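Home Checklists Outdoors Contact

Deck and patio furniture check, with my comments
By Celeste Aguiar, 4 November 2022

I do this one twice a year at the Grellivis guest house, once before the tables get busy in March and again before the covers go on. Saoirse Heffernan asked me to write it up with the comments left in, so you're getting my grumbles as well as the ticks!

1. Glass tabletops, edges. PASS
Run a gloved finger slowly all the way around the rim, then do it again from underneath. You want smooth the whole way. Any chip you can catch a fingernail on and the table comes off the deck that day, no "we'll keep an eye on it." Both round tables were fine.

2. Glass tabletops, surface. PASS, with a comment
Textured glass is a pain to inspect (I love the look, I do, but still). The bumps throw the sun around and a hairline crack can hide in there beautifully. Get down low and look across it, then walk to the other side and look again. Ideally you clear the table first. I was checking between other people's stuff, the white book and the brochure and so on, so I had to keep lifting things and putting them back.
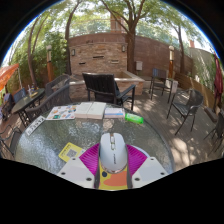
Bláthnaid Conneely thinks I'm too soft on this one. Her view is that a glass top should never get a pass until it has been wiped down with plain water and looked at in the shade, and that sun on pebbled glass will fool anybody. She would also like the date of the last wipe-down written on the sheet.

Okay, fair. I've added a line for it, and I went back with a bucket after lunch. Still a pass.

3. Table legs and feet. FIX
The big table has a tiny rock to it if you lean on the house side. One foot pad has worn thin. I've ordered a set of 4 from Draremach and put a felt pad under there for now, which is fine for coffee and not fine for anyone who likes to lean. Recheck when the new ones go on.

4. Metal chairs. PASS
Sit in every one, properly, and shift your weight side to side. Then tip it over and try the bolts by hand. I snugged up two on the slatted armchairs and that was it. Look for rust where the arms meet the frame, that's always where it starts.

5. Chair placement and walkway. PASS, with a comment
My rule is 40 inches clear from the back of a pulled-out chair to whatever is behind it, and people drift. They turn a chair to get the sun on their face and leave it there until somebody barks a shin. The slatted armchair was tucked in nicely at the far side, so no complaints there, but I'd like the others pushed in like that at the end of the day too. Small stuff on the tabletop gets the same treatment: cards, booklets, the duckling sticker, all of it indoors before dark, or the wind will have it.
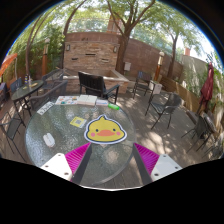 6. Umbrella. RECHECK
Open it, close it, open it again. The crank was stiff and I gave it a little silicone spray. Ita Kavanagh has the key to the shed with the spare base weights, so I couldn't check those. Tie strap is good.

7. Deck boards. PASS
Walk it in socks if it's warm enough. It was not warm enough. Boots, then, and I found one raised screw by the steps and drove it down.

Next check: March, me again, unless Dymphna wants a turn.

Related checklists
Fire pit and grill area
Outdoor steps and handrails
Storing cushions over the winter
Shed and tool storage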